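Häufige Fragen zur Wohnungsmodernisierung
Wohnungsgenossenschaft Grinditz eG
Stand: 20. August 2025

Die folgenden Antworten richten sich an alle Mitglieder, deren Wohnungen in den Quartieren Skarnham und Skomham in das laufende Modernisierungsprogramm aufgenommen wurden. Maßgeblich ist in jedem Fall die schriftliche Ankündigung, die Ihnen gesondert zugeht.

Wann erfahre ich, ob meine Wohnung betroffen ist?
Die Ankündigung wird Ihnen in Textform zugestellt, und zwar 90 Tage vor Beginn der Arbeiten. Sie enthält Angaben zu Art und Umfang der Maßnahme, zur voraussichtlichen Dauer sowie zur künftigen Nutzungsgebühr. Mitglieder, die im Juni bereits ein Schreiben zur Strangsanierung erhalten haben, müssen nichts weiter veranlassen. 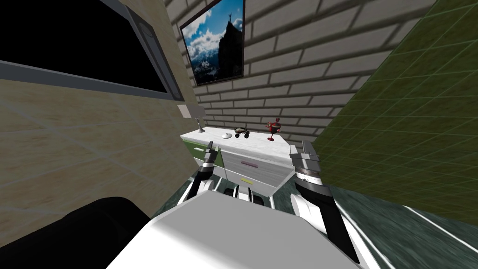 Sollten Sie in dem genannten Zeitraum längere Zeit abwesend sein, benennen Sie uns bitte eine Person, die den Zugang zur Wohnung ermöglicht. Eine formlose Vollmacht genügt.

Muss ich während der Arbeiten ausziehen?
In der Regel nicht. Bei Arbeiten an Küche und Bad steht Wasser zeitweise nur im Hausflur zur Verfügung. Ist eine Wohnung länger als vier Tage ohne nutzbares Bad, stellt die Genossenschaft auf Antrag eine Gästewohnung bereit. Der Antrag ist vor Beginn der Arbeiten einzureichen - eine nachträgliche Bewilligung ist ausgeschlossen.

Wer räumt die Zimmer aus?
Das Ausräumen obliegt dem Nutzer. Einbaumöbel, die zum Bestand der Genossenschaft gehören, verbleiben in der Wohnung und werden durch die Firma Mittal abgedeckt. Mitglieder mit Pflegegrad oder Schwerbehindertenausweis können eine Umzugshilfe bis zu einem Betrag von 500 Euro beantragen.

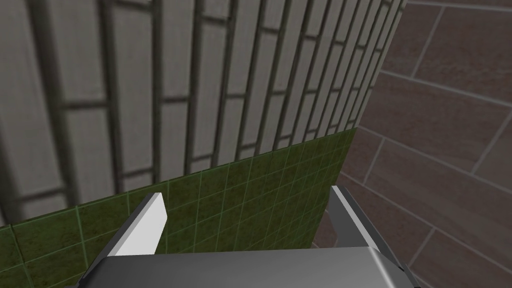
Darf ich eigene Einbauten behalten?
Eigene Einbauten dürfen bestehen bleiben, sofern sie seinerzeit genehmigt wurden und die Leitungsführung nicht behindern. Fehlt die Genehmigung, kann sie bis zum Beginn der Arbeiten nachgeholt werden. Für fachgerecht ausgeführte Badmodernisierungen auf eigene Kosten wird eine Entschädigung von höchstens 3.000 Euro gewährt. Rechnungen sind im Original vorzulegen.
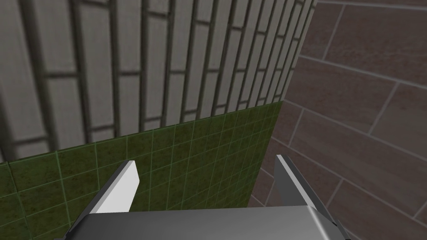

Kann ich bei der Gestaltung mitentscheiden?
Eine Mitsprache ist bei Wandflächen und Bodenbelägen in begrenztem Umfang möglich. Die Auswahl erfolgt anhand der Musterliste, die der Ankündigung beiliegt, und ist innerhalb der dort genannten Frist zurückzusenden. Unterschiedliche Oberflächen an angrenzenden Wänden sind zulässig, auch ein Band aus grünen Fliesen kann vorgesehen werden. Geht keine Rückmeldung ein, wird die Standardausführung verbaut.

An wen wende ich mich bei Mängeln?
Mängel sind unverzüglich und schriftlich der Abteilung Technik, z. Hd. Neelam Joshi, anzuzeigen. Bei Wasseraustritt oder Stromausfall gilt außerhalb der Geschäftszeiten die Notdienstnummer auf dem Aushang im Hauseingang. Bitte geben Sie stets Ihre Mitgliedsnummer und die Lage der Wohnung im Haus an.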